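2026-10-07
Hand gripper, bench 3 – upkeep

Left finger was closing late. Took the pads off, wiped the pivots with a dry cloth and put one drop of Fikon oil on each pin. The left link had side play, so I shimmed it and snugged the screws in a cross pattern. Opening now reads 105 mm, same as in July.

Ran 23 grabs on the bed setup afterward, thin plastic only. Aurelia Ciobanu wants the pads checked again at 200.
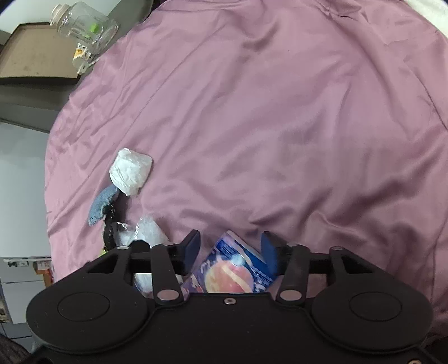 Snack packet in the first, bubble wrap in the second.
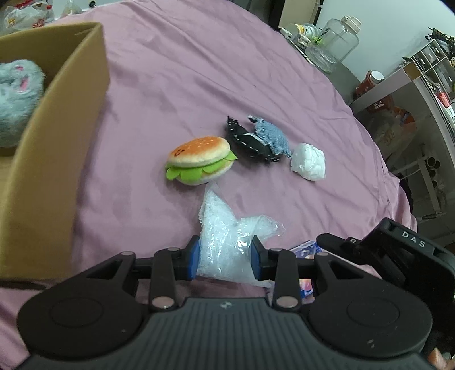
Still to do
Order spare pads from Stoica – blue, same size.
Copy the shim size onto the Zitia sheet.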